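Notebook, sleep and shift timing
July, Monday, written up 11 pm

Carried on with the late chronotype group. Everyone in it has filled in the morning/evening questionnaire again, and the scores haven't moved much from the first time. Two people went up a band, towards evening, and both of them had been on holiday in between. I have left their first scores in the main table and put the second in a side column. If anyone wants to use the second set, say so before the table is locked.

Sleep diaries. The Suroro wristbands and the paper diaries disagree most on the time people fall asleep. On paper they write down when they turned the light off. The wristband goes by movement, so lying still with a podcast on counts as sleep. For the early types the gap is small. For the late types it can be most of an hour, and it's worse on nights before a fixed early start, when they go to bed at a sensible time and then lie there. I think this is worth its own short section. It means the wristband makes a late type look better rested than they are on exactly the nights we care about.

Asked for the raw movement files from the Brurano side again. We only get their nightly summary at present, and I can't shift the threshold without the raw data.

Morning tests. The reaction task at 8 am was run as planned. Late types were slower and more scattered, early types steady. The afternoon session closed most of the gap and the evening one reversed it slightly. No surprise there, but the spread inside the late group is bigger than I expected. A few of them are fine at 8 am. I want to see whether those are the ones who get daylight on the way in. The commute question on the intake form only asks how long the journey takes and says nothing about whether it is on foot or underground, so that will need a follow-up email. Draft wording:

"On a normal working day, how much of your journey to work is spent outdoors?"

Keep it to that. The longer version got muddled answers in the pilot.

Light meter. The Schumacher meter read 792 lux at the desk by the window at midday and far less at the desks along the inside wall. We have been treating the test room as one lighting condition and it isn't. From now on everybody sits at the same desk with the blind down and the ceiling lights on. The sessions already done need a note against them saying which desk was used. I have this for almost 2 weeks of sessions; before that it wasn't written down.

Caffeine. Still a nuisance. We ask people to skip it before the morning session, and the late types are the ones most likely to ignore us. I'd sooner have them drink what they normally drink and record it than have them say no and not mean it. Change the instruction sheet for the next batch. The old sheets in the drawer should go in the recycling so they don't get handed out by mistake.

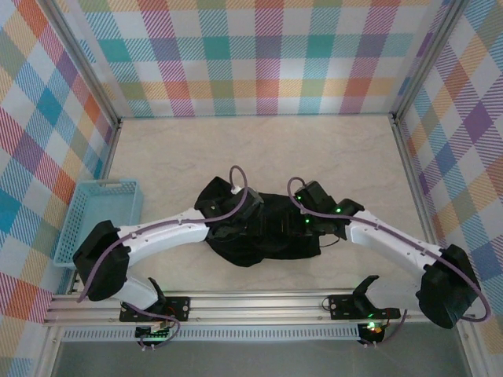
Task choice for the next round is still open. The reaction task is dull, and some of what we call morning slowness could be plain boredom. I'd like a second task that uses the hands and is closer to ordinary work. Handling cloth is one option, along the lines of a crumpled black cloth on a pale table with two grippers on it, except with a person's two hands and a fold to finish. Dark cloth on a light top would make the edges easy to pick out when we score the videos. Start it crumpled, the same way each time as far as that can be managed, and time from first touch to last fold. Needs practice trials, or we'll be measuring learning. Try it on ourselves first, one morning and one evening.

Reading. Found the 1959 shift work report in the basement store. The tables are clear but the groups are all men on rotating shifts, so it is of limited use for office hours. Copied the section on rest days.

The Plosura scheduling page still won't offer any slot after 6 pm. The evening sessions are being booked by hand in the meantime, in the blue diary. Please write in pencil, people move their slots.

To do
Email about commute
Desk column in session log
New caffeine wording on the sheet
Buy cloth, two the same
Chase raw files
Charge the spare wristbands before the next handover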